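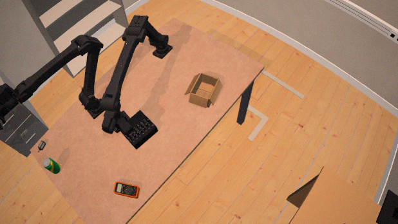
I canceled our home phone line this month after 19 years of saying I would. Some notes for anyone else still paying for one.

The bill was 46 dollars a month. When we signed up it was 33. I never got a letter about the increases, or I got one and threw it out.

Isabelle Simard from my old office told me to check what was tied to the number before I called. Good advice. I found the pharmacy, the dentist, two banks and the alarm company. 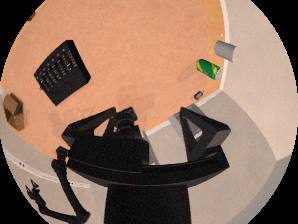

Black keypad, lying at an angle on the table.

The alarm company took the longest. Their system dialed out over the line, so they had to send a cell unit. It cost 199 dollars and I installed it myself with a screwdriver.

Then I called to cancel. The first person offered me a lower rate. The second person offered me the same lower rate. The third was Tanner Thibodeau, who just did it - thank you, Tanner.

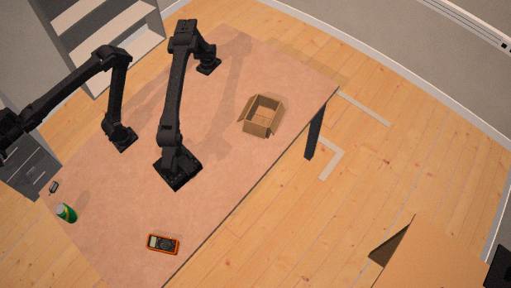 If you want to keep the number, move it first and cancel second. Once the account is closed you may not get it back. My sister lost hers that way in August.

I moved ours to a cheap prepaid plan. It rings on an old cell phone in the kitchen drawer. So far the calls have been one wrong number and my aunt.

I also went through the answering machine. There were some 33 saved messages on it. I recorded them onto my laptop before unplugging it, which took one evening.

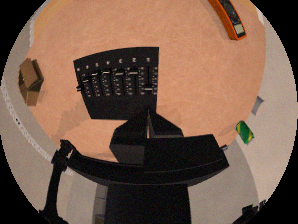

The last bill still came. It had a partial month on it and a fee for paper statements. I paid the partial month and disputed the fee - they took it off the same day.

Next is the cable box. I have not called yet.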